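4.2 Putting clothes and small electronics away for the Nemlow room storage set

Before you begin, clear one side of the bed and put a clean cover on it. You will use the bed as a working table. Please read the whole section one time before you start.

1. Empty the pockets of all trousers and jackets. Coins and keys can scratch the inside of the Vornska box.

2. Keep dark clothing in one group. Close zips and buttons, and smooth the cloth with the flat hand.

Note: Hang the bulky pieces first and fold the thin ones later. The rail carries 200 hangers in the wide model and 100 in the narrow model.
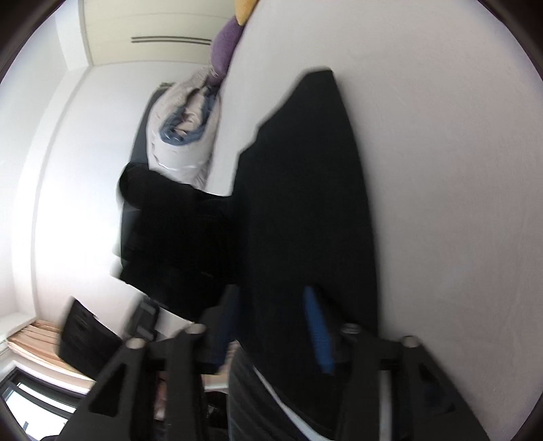
Figure 7. Black item with a narrow blue strip, near a white wall.

3. Fold jeans to a bundle close to a rectangle. Begin with one leg over the other, then bring the hems up to the waist. The bundle should not be wider than the Starnudska shelf, whose inside width is 388 mm.

4. Lay the folded jeans on the bed with the waistband patch up, so you can find the right pair quickly in the morning.

Caution: Do not put a headset under folded jeans. The weight of the pile can bend the headband.

5. Collect the cable of the headset in a loose loop and close it with a small cable tie. Do not pull the tie hard, and do not wind the cable around the ear cups.

6. Lift the headset by the headband, never by the cable, and carry it to the top compartment.

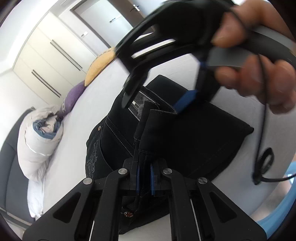

Figure 8. Headset held by the headband over folded black jeans; the cable is looped and tied.

7. Place the headset in the Ngui tray with the ear cups down. The tray must sit in its upper position, 1,080 mm above the floor.

Note: If the tray does not slide in fully, take it out and check that no cable is hanging behind it.

8. Put the jeans on the shelf with the fold toward you. Continue with section 4.3 for shoes and belts.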